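The Melten Headline Journal – notes from the person who makes it

Right, so this is the page where I'm meant to sell you a notebook, and I'll get to the paper and the price in a minute, but first I want to tell you why I started making it.

I used to wake up, reach for my phone and be furious by breakfast. Some clip, some screenshot of a screenshot, a man with a very confident voice explaining what "they" didn't want me to know. By lunchtime I couldn't have told you where I'd read any of it, but I was still cross! My friend Brijesh Khurana said I should write down every claim that made my heart go faster and look at it again three days later. I did it on the backs of envelopes for a whole September, and it changed how I read the news more than any article about media bias ever had.

The Melten is that habit in a proper book. Each double page takes one story. On the left you write what you heard, who told you, and how it made you feel (be rude, it's your book). On the right, which you leave alone for 3 days, there's room for who said it first, what they stand to gain, and whether you'd believe it if the other side had said it. I stole that last one from Ingvild Amundsen, who asks it at dinner and ruins everyone's pudding.

It won't tell you what to think. I've had emails asking if it's a left-wing notebook or a right-wing notebook, and one asking who funds me. I do, out of a drawer.

What you get:
Hardback, lies flat when open
631 stories' worth of double pages – no, sorry, that's the big Fultum edition. The standard one has 45
Cream paper that takes a fountain pen without going through
Ribbon marker
A pocket in the back for cuttings
Price: £15, postage on top

The Fultum is a great brick of a thing and I only make it to order, so drop me a line before you pay for one. Gøran Engebretsen has his on a lectern. If you just want to try the method, start with the standard.

A word on the cover cloth: it marks if you put a mug on it. Mine has several rings and I've grown fond of them. 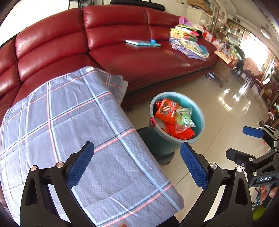 Mumham, Nov 27, 2020

The new batch is back from the binder and orders are going out again. Thank you for being so patient, especially those of you who ordered before the ribbon problem. Ribbons are now stitched in as well as glued, and if yours came loose I'll swap the book, no need to send a photo.

Tsz-kin Hsu has asked for a version with wider lines for reading groups and I'm working on it. It'll be called the Teixeira and will probably have a green cover, though I keep changing my mind. Write to me through the contact form if you'd like one and I'll add you to the list.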